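Unit handout 2: Submitting work, getting marks back, and staying on good terms with Mavent

Updated October 10, 2018. If you have an older printout from August, recycle it. The late rules have changed and the old ones were kinder.

## Before you start

By now you should be able to log in to Mavent and see this unit on your home page. If the unit is missing, you are either not enrolled or enrolled in last year's copy, which still exists and still looks very convincing. Check the top left corner. The current one has a green banner. The old one has a grey banner and a discussion board full of people asking why it is so quiet.

These notes cover submission only. Referencing has its own handout, and so does group work, which is longer than this one for reasons you will work out by week four.

## What counts as submitted

Work is submitted when Mavent gives you a receipt number. Uploading a file doesn't give you one. Uploading puts the file in a holding area, where it will sit politely until the end of time. You then have to press **Lodge**, tick the box about it being your own work, and press **Lodge** again. The second button looks exactly like the first and is in a different place.

The receipt goes to your student email. Keep it. If there is ever a dispute about whether you handed something in, the receipt wins, and a screenshot of your desktop with the file on it does not.
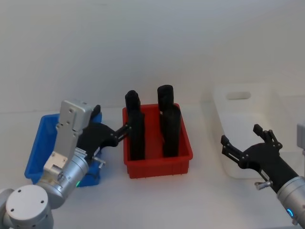 Drafts are a separate matter. The draft box for each assignment opens 6 days before the due date and gives you a similarity report. You get 2 goes at it. A draft is never marked, even if it is brilliant, and even if you meant it to be the real one. Every year a few people lodge a lovely draft and go to the beach.

## File types and names

Mavent takes .docx, .pdf and .rtf. It will also appear to take .pages files, and will then show your marker a blank screen. We mark what we can open.

Name your file like this:

`studentnumber_unit_task.pdf`

Please don't call it any of the following, all of which arrived last semester:

- `final.docx`
- `final FINAL.docx`
- `final use this one (3).docx`
- `asdf.docx`

Large files (video tasks, mostly) go through Kesis instead, and you lodge the Kesis link in Mavent. Set the link to "anyone at Wundolach". The default is "only me", and we are not you.

## Due times

Everything is due at 5 pm on the date shown in the unit outline. Mavent shows times in whatever zone is saved in your profile, and the profile is set to Perth unless you change it. If you are studying from the east coast, fix that tonight. Go to Profile, then Region, then Save, then log out and back in, as it won't take effect until you do.

## Late work and extensions

You can ask for a short extension through the form on the unit page. Put the request in before the due time. The form asks for a reason and has a small box for it, so a sentence or two will do. We don't need photographs of your rash.

A short extension gives you an extra 72 hours from the original due time, weekends included. Anything longer goes to the Student Centre and needs paperwork from a doctor, counsellor, employer or similar. Lodge the request even if the paperwork is still on its way.

Work that comes in late without an extension loses marks for each day, as set out in the unit outline. Mavent does this sum by itself and does not have feelings you can appeal to. 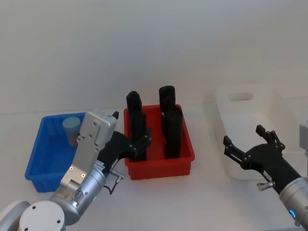
*Reading time: 6 minutes*

## If Mavent goes down

It does this. Usually in the evening, usually in assignment week. Here is what we would like you to do:

1. Check the status page, linked from the library site. It runs on a different server, for obvious reasons.
2. If there is a listed outage, stop. The due time for everyone will be moved and you'll get an email once it is back.
3. If there is no listed outage, try another browser. Desmet, the marking plug-in, dislikes pop-up blockers and will show you a white page out of spite.
4. Still stuck? Email your file to the unit address before the due time, then lodge it properly when you can.

Please do step 4 once only. There are 124 of you, and the inbox has opinions about attachments.

## Getting your marks back

Marks and comments come out together through Desmet. You will see a mark first and a small speech bubble beside it. Click the bubble. The comments are in there, and we can see who has opened them, so "I never got any feedback" is a riskier thing to say than it used to be.

If you think a mark is wrong:

- read the comments and the rubric again, preferably the next day
- email your tutor with the criterion you want to talk about
- if you still disagree, fill in the re-mark form

A re-mark can go up, down or nowhere. The second mark stands.

## Do this before the next class

Open the practice box in week one of the unit and lodge something, anything, all the way through to the receipt. A shopping list is fine. The practice box isn't marked, though comments may be made about your groceries. Bring the receipt number with you, on paper or on your phone.

Questions go on the Submissions thread. Look through it first; yours is likely to be there already, under someone else's title in capital letters.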